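Can a Robot Clear the Table Yet?

By Manon Ross

Picking up a mug is easy for you. For a robot, it is a list of small problems. It has to find the mug, tell it apart from everything else, move an arm to it and close its fingers with the right amount of force.

Engineers often test these steps on a computer first. The computer draws a room, a table and a robot, and works out how each thing would move if it were pushed or lifted. This is called a simulation. A dropped cup costs nothing there.

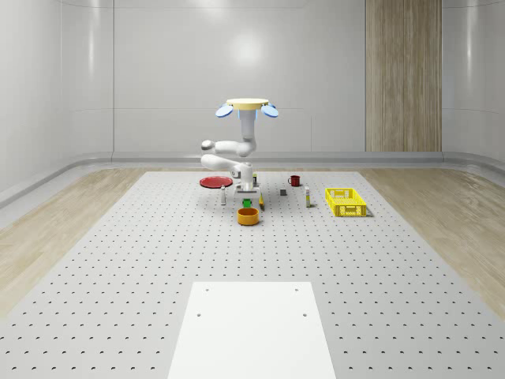 A simulated robot arm at a table with a plate, a mug, a bowl and a crate.

At Serkia, a company that writes software for robots, Tyson Petrenko sets up tidying tests. In one of them, the robot must put small objects into a container. It gets 40 tries. Before each try the computer moves the objects, so the robot cannot simply repeat the same motion. 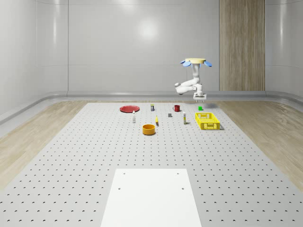 Shape matters a great deal. A cube has flat sides, so two fingers can press on it evenly. A plate lies low and gives the fingers little to hold. A tall, thin bottle can tip over if it is bumped.

Color can help a robot tell objects apart, but it can also cause mistakes. If a crate and a bowl are both yellow, the program has to use shape and size as well.
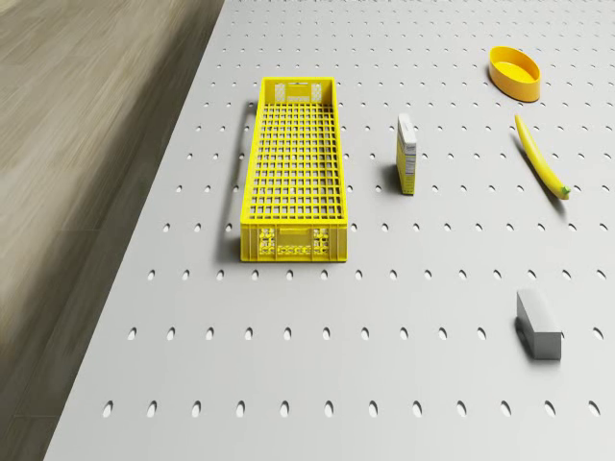 Fruit is harder than a block. A banana is curved, and a real one bruises if it is squeezed too hard. The robot must choose where to grip and how firmly.

So can robots do chores yet? Some can do part of a chore, in a place that has been set up for them. A real kitchen has wet dishes, poor light, pets and people walking through. A program that works in a simulation may fail there, and engineers then have to change it and test again.

Words to know
Gripper: the part of a robot that holds things.
Simulation: a computer model of something real.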